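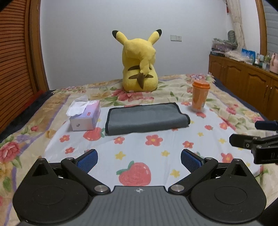 Folded grey towel on the quilt, tissue box to the left, lidded orange cup to the right.

Towel folding with the hand-held gripper: bedroom tips

Kirkeck sheet 6, revised June

Smooth the bedding first. Raised creases in a quilt get pinched along with the towel, and the Nukilex trainer learns the pinch.

Pick up by a corner, one layer at a time. Keep the fingers open until both pads are level with the edge.

Record 30 folds per towel, then change the towel. Move the nearby items by a hand's width between folds and leave larger things where they are.

Delete any take in which the cup is knocked over. The Pircombe set kept 76 of these among 1010 takes, and sorting them out later took nearly a day.

Wipe the finger pads with a damp cloth and let them dry before the next take.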